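Small Items, Sorted: Notes on a Household Reset
Posted Monday, June 15, 2026
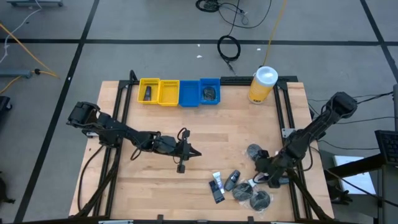

The sorting of small household items was the last part of the spring reset to be completed, and it took longer than any other. Larger belongings had been dealt with by the end of April. The linen cupboard was finished in an afternoon. What remained were the contents of two kitchen drawers, one hall drawer and a shoebox that had been moved twice without being opened.

Readers of the earlier entries will recall that this household adopted a written method at the start of the year. The method is a modest one. All items smaller than a hand are brought to a single work surface, handled once, and assigned to a bin. An item that cannot be assigned remains on the surface until the end of the session. It may not go back to the drawer.

The inventory for this round came to 136 items. The list was kept on paper and later copied into a spreadsheet, where it joined the previous rounds for a running total of 1322. The spreadsheet has columns for the item, the room in which it was found, and the room in which it now lives. A fourth column for "date last used" was dropped in the second round, as the entries were largely guesses.

On the matter of bins, the present arrangement uses small plastic ones in two colors, yellow and blue, placed in a row at the back of the table. Yellow is for items that belong to the bathroom or to personal care. Blue is for items that belong to the hall, the desk or the car. Bins with slotted or perforated sides were chosen after a trial with solid ones. Crumbs and dust fall through, and the contents can be checked without lifting anything out. The row is kept short. A longer row was tried in the first round, with a bin for every room, and a good deal of time was lost to deciding between bins that were nearly the same.

The bins were ordered from Andusell, together with a set of card labels that did not adhere well and have since been removed. The color rule has proved sufficient without them.

A canister, apparently of wipes, is kept at the back corner of the table, beside the bins. Tubes and small bottles are wiped before they are assigned. This rule was added after an incident with a leaking hand cream, which had coated the underside of an otherwise orderly tray. Wipes are not used on anything with buttons or a battery compartment. Those items are cleaned with a dry cloth.

Tubes deserve a paragraph of their own. They roll, they fall over, and they come to rest beneath flatter things, where they are forgotten and replaced with a second tube of the same product. The current practice is to stand them upright whenever the shape of the cap allows it. Five duplicates were identified in this round, all of them creams or ointments. The older of each pair was moved to the front for use, and the newer was placed in the bathroom cabinet.

Small boxes are to be opened before they are assigned. Several boxes in the hall drawer held nothing, and one held the instructions for an appliance given away when this household left Skistmont. Empty boxes were recycled - with one exception, a sturdy case that now holds spare fuses.

Keys, fobs and small remotes continue to present the greatest difficulty. Their function is rarely clear from their appearance, and the cost of discarding the wrong one is high. Six such items could not be matched to any lock or device in the house. They have been placed in an envelope marked with the month of review, which is July. Any that remain unmatched at that time will be taken to the electronics collection point in Drania.

The work surface itself merits a brief remark. Light wood has been found preferable for this task, as dark objects show clearly against it. The previous surface was a dark green folding table from Mustonen, on which black items of any size were very easily overlooked. It is now used for seedlings and performs well in that role.

Sessions are limited to one hour. At the close, the bins are carried to their rooms and emptied in full, then returned to the row. A bin that is left half full tends to become a drawer by another name, and two of the bins spent most of March in that condition.

The next entry will cover the charging cables, which have been excluded from every count to date and are currently stored in a pillowcase.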